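Robot Lab, handout 4: working in the taped grid
Aqeel Chaudhry, room 124

Hi all! Last week a few of you asked why I fuss so much over blue tape, so we're starting there (bring your notes on frames, you'll want them).
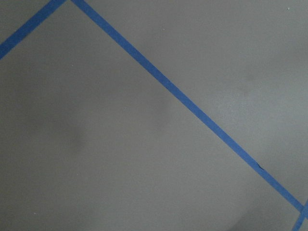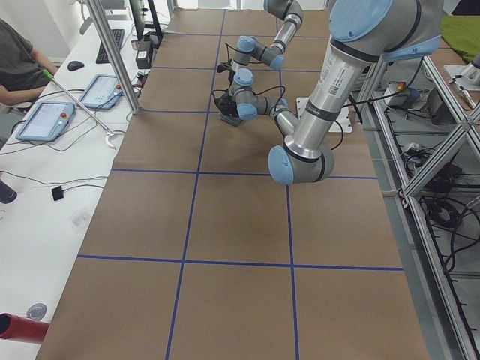 Fig. 1 and 2. Blue tape lines on the work surface, first from close up, then with both arms in view.

Pick one cell and stay in it. I like to jog to a corner first, where two strips cross, and write down the pose before I try anything clever. Do that 9 times and plot the spread. If yours is over 2 mm, come find me!

Write-ups go in the Jista folder, one per pair. Please label your axes this time.

Skonell Robotics Course | Questions: ask Aqeel in lab | Back to top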